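4. What I saw on the two shop floors

4.1 Getting in

I should say up front that I went into both plants with opinions. I've spent a good part of my working life in and around assembly shops, and it is hard for me to walk down an aisle without checking where the parts bins are and who has to turn around to reach them. So please read this section as field notes from somebody with habits (I'll get to the numbers in Section 5, and those are a lot less colorful).

The first plant, Fuslow, builds small pumps. The second, Dreten, repairs them, along with pretty much anything else that has a shaft and a seal. Both agreed to let me stand on the floor for 40 hours, spread over early and late shifts in March, and both let me talk to whoever was willing to talk. At Fuslow that was nearly everyone! At Dreten it took a while, and I think the coffee machine did more for this study than my letter of introduction did.

4.2 Handover at Fuslow

What I wanted to look at was the shift handover, meaning those minutes when one crew is leaving and the next one is coming in. We have plenty of papers on balancing a line once it is running. Far fewer look at what happens to a half-built pump when the person building it goes home.

At Fuslow the answer is that it sits there. The line stops, the outgoing crew wipes down the stations, and the half-built unit stays in its fixture with a paper tag on it. The tag has 2 fields: the last step finished and the initials. I loved the tag at first. You can read it from a meter away, it costs nothing, and a new hire understands it on day one. Then I started following tagged units down the line, and I got less enthusiastic. People fill it in at the end of the shift, from memory, with a coat already on. If the last step was a torque step, the incoming worker usually does it over again, tag or no tag. I asked one of them why, and got a look that I would translate as "would you trust it?"

So the tag is really a polite note. The real handover is the redo, and the redo doesn't show up anywhere in the plant's books. It gets buried in the cycle time of the first unit of the shift, which everyone knows is slow and everyone blames on warming up.
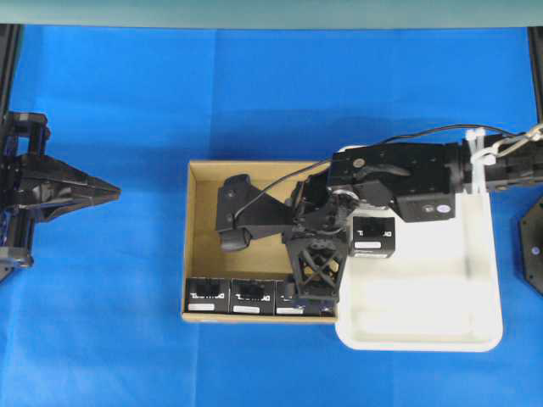
Figure 3. Work surface with blue cloth, black gripper at left.

Saragih objected to this reading when I sent around an early draft, and wrote back that the redo is cheap insurance, that a second torque check on a pump housing takes less time than arguing about it, and that I was treating a sensible habit as if it were a leak. I think that is a fair point, and I've gone back and forth on it. My answer is that I have nothing against the second check. What bothers me is that it happens off the books. If the plant wants it, then it should be in the work instruction, with time allowed for it, and the same for both crews. Right now the late shift does it nearly always and the early shift does it when they feel like it.

4.3 Handover at Dreten

Dreten is a different animal. In a repair shop, no two jobs look alike, and a job may stay open for days, so you can't just finish the unit and go home. The crews overlap there, on purpose, and the two workers stand at the bench together and talk it through. The overlap is written into the shift plan and it is paid.

It is also noisy, a bit rambling, and full of stuff that has nothing to do with pumps (I now know a great deal about trout). But when I compared what was said at the bench with what ended up in the job folder, the talk was far richer. Things like "that bolt is going to fight you" or "the customer said it only leaks in the morning" never made it onto paper. They were exactly what the next person used.

The weak spot is absence. When one of the pair was out sick, the folder was all there was, and the folder was thin. On those days I saw workers take apart subassemblies simply to find out what had been done to them. One had been reassembled the evening before.

4.4 The tablet trial

Dreten had also been trying out Cuveo, a handover app that runs on a tablet at each bench. I was looking forward to this part, and I'm sorry to report that there is not much to tell. The app asks for a status on every open step before it lets you close the entry, and on a big overhaul there can be around 80 of them. People did what I would have done, which is tap "OK" all the way down. The free text box at the bottom was the useful bit, and the good entries were short and blunt. If I were to redo the trial I would keep the box, maybe add voice notes, and drop almost everything above it.

I did not test that, so take it as a hunch. The coding of the bench conversations, and how I separated job talk from trout talk, is described in the next section.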